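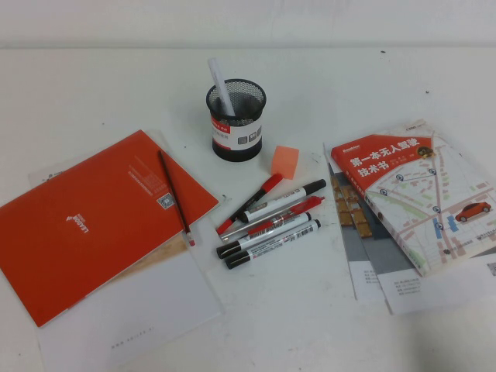

项目进展 · 六月报告

首页 项目 进展报告 资助方专区 联系我们

亲爱的 Margarida:

又到了给您写信的时候。上回您在电话里说,喜欢看我们讲些琐碎事,那我就不客气,从桌面讲起了。

“Istow 自习角”这一期的主要工作,是把捐来的文具和本子理清楚,再配到每个座位上。听着简单,做起来真是费功夫!纸张、本子、笔全混在箱子里,我们只好一批一批摊到白桌子上看:橙色封面、印着“LEADER”的笔记本搁在白纸上,铅笔顺手放在本子上头,几支马克笔挨在一处,黑色网状笔筒里还插着一卷白纸。Kirsty 每次看到桌上这副样子就要叹气,可我倒觉得挺亲切的,像是有人刚写到一半,起身倒水去了。

到目前为止,经手的文具一共 2507 件,其中能直接用的都已登记入柜。领取登记的孩子有 102 名,比上一期多,主要是 Carnegie 街那边的几户人家互相介绍来的。自习角现在有 8 张桌子,每张桌子配一个笔筒、一本公用笔记本和一叠草稿纸。笔筒这件事我们来回商量了好久,原先想买带盖的盒子,后来 Craig 提议用网状的,灰尘抖一抖就掉,里面缺什么也一眼看得见,大家都赞成。

也有不太顺的地方。马克笔消耗得比预算里写的快得多,尤其是红色和黑色,孩子们画重点、做海报都爱用。我们打算下一期把彩色笔的份额调高一些,从装饰费里挪,总数不变,明细附在后面的表里,请您过目。另外 Feltton 那批草稿纸晚到了 3 周,中间是靠 Funmilayo 从家里带来的旧打印纸撑过来的,背面都还能写,孩子们也不嫌弃。

接下来想做的:每周日下午关门前留出半小时,让孩子们自己收桌子,笔归笔筒,本子归架子。试过一回,收得歪歪扭扭,但他们很得意(有个小姑娘非要按颜色排,排到天都快黑了)。柜门上的标签还没贴完,下次来信时应该能好。

您若有空,随时欢迎过来坐坐,茶是有的。

Juniper Oyelaran 敬上

读者留言

小禾妈妈:我家孩子就是按颜色排的那个,回家把抽屉也排了一遍,谢谢老师们!

路过的老周:草稿纸还缺吗?我这里有一箱单面用过的,可以送过去。

Craig MacKinnon:老周您好,缺的,周日下午有人在,直接拿来就行。

Nistix 读书会:网状笔筒在哪里买的?我们也想换。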